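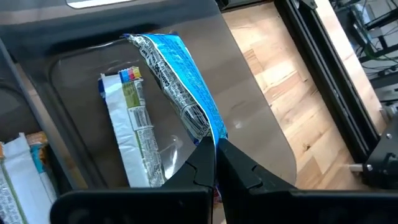

Home | Notebook | Bench | Purchasing | Log in

Bench notebook - December, snack sorting cell

Went through the equipment list with Lenka before lunch. We have 3151 left in this year's line and anything not ordered by the end of the month goes back into the general pot.

Finger pads first. The set from Brunet is 307 and they will hold the price until the new year. Crinkly wrappers are what I want them for: foil creases, the grip point moves, and the stock fingers give us very little to tune. Ertuğrul would sooner print our own and spend the money on filament. I've said yes to one bought set so we have something to compare against.

Second item is trays. The dark grey one is glossy enough to throw a light patch back at the wrist camera, and silver foil on top of that makes it worse. Matt liners would do. Songül to ask Adildale for a sample before we commit to anything.

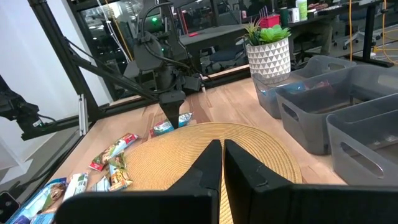
Bins can stay as they are. The grey translucent ones are fine for bars and the oval handles are useful when we reset by hand. If we go to more product types we'll want more of them, but that is next year's problem.

Bigger question is the spare gripper. Sider quoted 776 with the cable, six weeks delivery. With two arms working over the same table, one bad gripper stops both, so I'd put this above the lighting. Canan disagrees - she thinks diffusers over the cell would fix half the camera trouble and cost less. Both fit in the budget if we drop the second calibration board.

Stock: keep buying mixed bars. Different wrapper sizes and finishes are more use to us than a full case of one kind. Petty cash, not the equipment line.

To do
- Nazmiye: raise the orders for Brunet and Sider
- Songül: liner sample
- me: measure the frame for diffusers, ask Isten for a price
- Ertuğrul: one printed pad set, same outline as the stock fingers

Left at 17.40. Calibration board still undecided.

Recent entries
Cable routing on the upper rail
Wrist camera exposure settings
Spares cupboard, what we have
Isten quote for lighting, old version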